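Bench cell keeps closing short of the cube after finger change
Bench and Cell Upkeep forum
Reading time: 6 min

mistness_bench
We have a small sorting cell at Bindurmont: one white arm, two soft fingers, a metal tray to pick from and a coloured plate for each colour of cube. In June I swapped both fingers for new ones from the same supplier, Mikeo. Since then the left finger comes down further back than it used to and the grip is on the rear edge of the cube only. Drops are up. The log shows 1363 cycles on the old pair before I changed them and 40 on the new pair before the first drop.

Homing has been redone. Tool offset has been re-entered. The arm repeats well on an empty move with a pointer fitted, so I don't suspect the joints.

halfturn
Did you measure the new fingers or trust the drawing? Moulded ones vary. Lay both on a flat surface with the old pair beside them and compare tip to screw hole.

mistness_bench
Trusted the drawing. I will measure tonight.

Mwakalinga
I'd look at the tray before the fingers. A metal tray slides on a table top. If it isn't located by anything, your taught pick positions are only good until someone leans on it. Post a picture of the cell so we can see what you have.

mistness_bench
Taken at the approach point for blue, program paused. Red had been sorted.

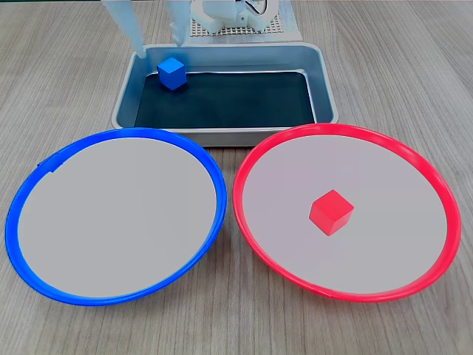
Loredana Sala
Cell technician, Bindurmont workshop

I'm mistness_bench, by the way. The signature gets added whenever I attach something.

The approach is above the back left corner of the tray, and the left tip is on the far side of the blue cube. With the old pair the cube sat midway between the tips at this point. Supply is 6 bar at the regulator, unchanged.

halfturn
The left finger looks longer than the right from there, though I wouldn't put a number on it at that angle. Check that it is seated fully. The sleeve on those can catch on the shoulder and leave the finger standing proud. It will feel tight when it isn't home.

Mwakalinga
You can't judge length from that. One finger is angled and the other hangs straight. What I can see is that the left tip is inside the back rim and the right one stops above it. If the tray were moved back by a finger's width the picture would be different again. Fix the tray first. Two dowels in the table against the front rim and a toggle on one side. Also check the mat in it. If the mat creeps, the cube goes with it even when the tray stays put.

halfturn
He said the fault began with the finger change. Why start with the tray?

Mwakalinga
She. And the tray has to come out of the way to change fingers, at least on ours. So the fault would begin at the same moment.

mistness_bench
It does come out, yes. I put it back by eye.

oddbin
Look at the cable loops on the white mount too. There are thin wires standing out at the upper right. Ours snagged during a tool change and pulled a connector half out, which gave odd jaw opening. A clip and a bit of slack cured it.

halfturn
A connector fault would show in the log. I don't believe it is that.

mistness_bench
Results, 2023-11-07. Left finger was not seated. I took it off, cleaned the shoulder, refitted it and the tip came up 2 mm. Right finger was fine. The wires are all firm in their connectors and I have clipped them anyway.

Ran it again with the tray where it was. Better, but still gripping behind centre. I then made a card template for the tray, set it to the old marks and taught the blue pick again. Grip is now central. Dowels go in when I can get the table drilled.

Mwakalinga
So mostly the tray.

halfturn
So both. She had an improvement from the finger alone.

mistness_bench
I didn't log the two changes separately for long enough to say. The previous best between drops was 2678 cycles and I'll report back if it gets past that. Does anyone have a torque figure for the finger screws? The sheet from Mikeo doesn't give one.

oddbin
We do ours by hand with the short key and put a paint mark across the head. Check the mark at each clean.

Contact the moderators | © Bench and Cell Upkeep forum | Back to top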